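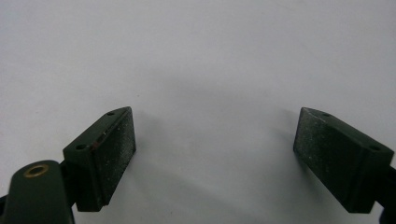 Ticket 166: Isah hand gripper drops smooth parts
4 min read

Search tickets Enter a word or ticket number Go

Opened 25/08/2020 by Ayodele Bashir, Andwood bench team
Status: open, workaround in place
Severity: moved from minor to safety, see below

What went wrong

The Isah let go of a moulded part in the middle of a lift. I was squeezing the handle the whole time and the fingers stayed where they were, but the part slid down between the pads and hit the bench. No injury. I tried it again with the same part and it did it again, which I was secretly very pleased about, as a fault that comes back when you call it is worth ten that don't!

I ran a proper set: 20 lifts, same part, same height, a two-second hold at the top. It dropped 12 of them. The rest held, but on several I could feel the part creeping.

Why I raised the severity: the same tool is used over people's hands when we pass parts across the bench. Please don't do that with this unit until the ticket is closed.

First guess (wrong)

I thought the handle was losing travel, so the fingers weren't closing as far as Bevosia said they were. Bevosia's finger position and my ruler agreed open, half closed and closed. I also wiggled each finger at the pivot, where the brass-coloured ring sits, and felt no play. Lovely tight joints on this thing, I must say.

Second guess (also wrong)

Loose pads. There are two screws along the top of each pad block, so I put a driver on all 4. None of them turned. I marked the heads with a paint pen afterwards so that we can see if they move later.

Third guess (getting warm)

The gripping faces. They're speckled all over with pale grit, and under a finger they feel more like fine chalk than rubber. I had been looking straight at them for an hour and thinking that was just the finish.
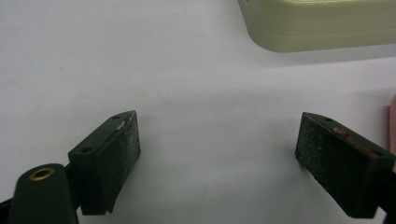
I pressed a strip of clear tape on the left pad and peeled it off, and it came away grey with dust. Did it again on the same spot and got less. By the fourth strip there was hardly any, but the pad was still pale, so part of it must be wear in the surface itself. There's a reddish-brown smear along a top edge too. I don't know what that is. It sits above where the part touches, so I've left it alone for now in case someone wants a sample.

After the tape I wiped both faces with a damp lint-free cloth, let them dry and repeated the lifts. No drops! I was so happy I did the whole set twice. The creeping was still there on the heavier part, though, so cleaning helps but it is not the full answer.

What I think is happening

Dust gets on the pads, the part slides a little, the sliding rubs the surface, and the rubbed surface makes more dust. The Ganemon log backs this up: the small slips start back in January and get steadily more common. We just never looked, as nothing had hit the bench yet.

For now

- Tape and wipe both pads before each session
- Light parts only
- Nothing held over hands
- If it slips once, stop and add a line to this ticket with the part name

Still to do

Fit a fresh pair of pads and run the same lifts. Keep the old pair in a bag, labelled. Ask whether Bevosia can warn us on slip, because the data is clearly there and it would be brilliant to have a beep.

3 comments

benchtwo: Same dust on ours. We'd been blowing it off with the air line, which I suspect just moves it to the next person. Will try tape.

R.: Did you check that the two faces meet flat when closed? Ours touched at the tips first and wore there.

Ayodele Bashir: Good thought, R., I hadn't. I'll close them on a bit of carbon paper when the new pads are on – and on the old ones first, so we've got both.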